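Moving again, sort of

December 2020

Quick one because the van is booked and I've packed maybe a third of the kitchen. Everyone who emailed asking if we're really leaving Pleten – yes. Not far though. Gumance, which is 57 miles up the road, and no I don't have a forwarding address yet, I'll put it in the sidebar when I do.

So. Apartment hunting in a year like this one. We looked at five places, three of them over video, and I would not wish the video ones on anybody. Agent walks too fast. Points the phone at the floor. You ask about the water pressure and he says sure, it's great, and keeps walking. The one over the bakery looked huge and then we went in person and I could touch both walls of the hallway with my elbows. Smelled amazing though. I'd have paid for the smell.

The one we picked is on the second floor, back of the building, windows on two sides. Rent goes up 58 dollars a month from what we pay now, which I've made my peace with. Heat is included! Our heating bill here in November was a hundred and something and we were wearing hats indoors.

Things I learned, in no order:

Ask where the trash goes. One place had you carry it down four flights and across a parking lot.

Run every tap. Flush. Open the closets, people paint over stuff in closets.

Take your own tape measure. The listing sizes are made up, I swear, the "12 foot" living room was ten and a bit.

Boxes. I got mine from Buvico, the flat-pack kind, small and medium only. Last time I bought the big ones and filled them with books like an idiot and the bottom went out of one on the stairs. Small boxes for books. Write on the SIDE not the top, once they're stacked you can't read the top. I knew this and still did the first six on top.

Movers are Preda, they quoted 168 for the half day plus gas, which seemed low so I called back to check and the woman sounded kind of offended. Sorry to her. They want everything taken apart before they get here, and that's where I've been stuck all week.

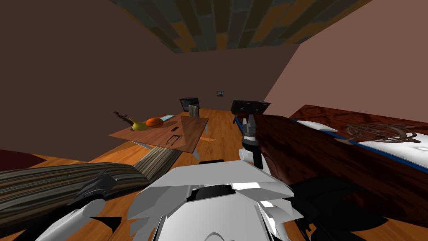 The bed is the main problem. Ours is a monster, we bought it used and it must have gone together inside the room, there's no way it came through that door in one piece. I've got the slats off and two of the bolts and the other two just spin. Tried pliers, tried swearing. It's big and wooden and that same dark red with the shiny grain, and against an orange-brown plank floor it really does eat up a bedroom, so part of me wants to leave it for the next people and sleep on a mattress till spring. Got outvoted. Somebody suggested a rubber band between the screwdriver and the bolt head, will try tonite.

Also if you're taking furniture apart, tape the bolts in a bag TO the furniture. Not in a drawer. Not in your coat pocket. I am still finding shelf pins in my coat.

Curtains I haven't even thought about. The new place has wierd narrow windows and none of ours will fit, so it's sheets and thumbtacks for a while – fine, whatever, we're at the back.

Comments are open but I'll be slow, internet gets shut off here before it gets turned on there. If anyone in Gumance knows a decent place for keys and a cheap used bookcase, please post it below. Ok. Back to the kitchen.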